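Section 6: Getting your Villca display on the wall

You've unpacked it, you've charged the remote, and now comes the fun bit! Set aside an evening for this section and do it with a friend if you can -- the large model is much easier to hang with two pairs of hands.

1. Hold the paper template against the wall and mark both screw holes in pencil. The holes are 119 mm apart.

2. Check for pipes and cables before drilling.

CAUTION: Never drill directly above or below a socket or light switch.

3. Fit the wall plugs, drive in the screws and leave the heads standing 6 mm proud. Lower the display until you feel it drop on to them.

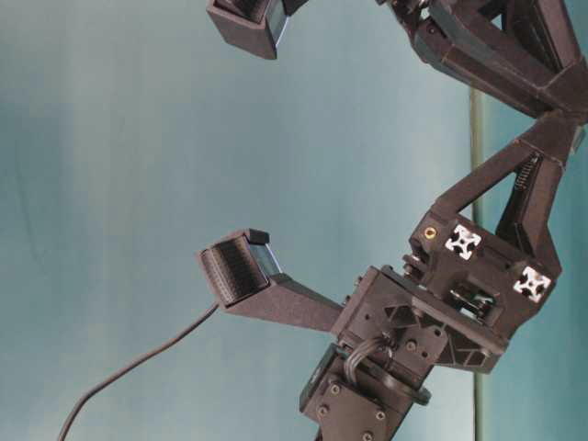 4. Plug in the power lead and press and hold OK. The start-up chime is lovely, and you can turn it off under Sounds.

5. Join your home network, then open Albums and choose Add. The memory holds 697 pictures at full size, so go on, be generous.

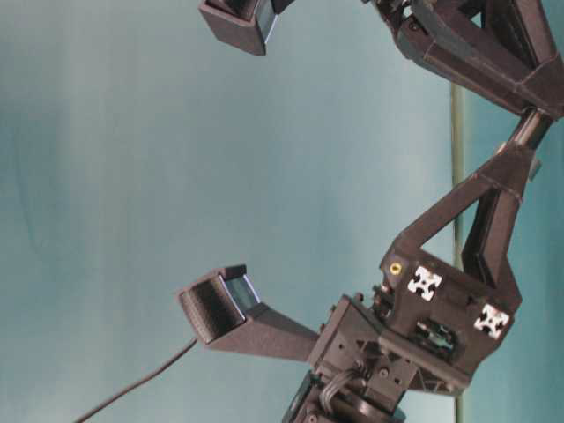 Dark parts on a teal background

6. Pick a changeover time. Slow fades look gorgeous in a living room, and a hallway suits something brisker.

Note: Albums shared from a Privside account can take a few minutes to show up the first time.

7. Under Picture, choose Warm, Neutral or Cool. Try all three after dark as well as in daylight, because your lamps make a huge difference.
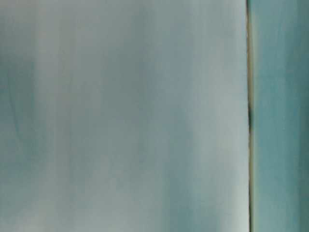 Once you're happy, press Save twice. The second press stores your settings as the household default, so they'll come back after a power cut. If the display shows code 81, the network password needs typing in again.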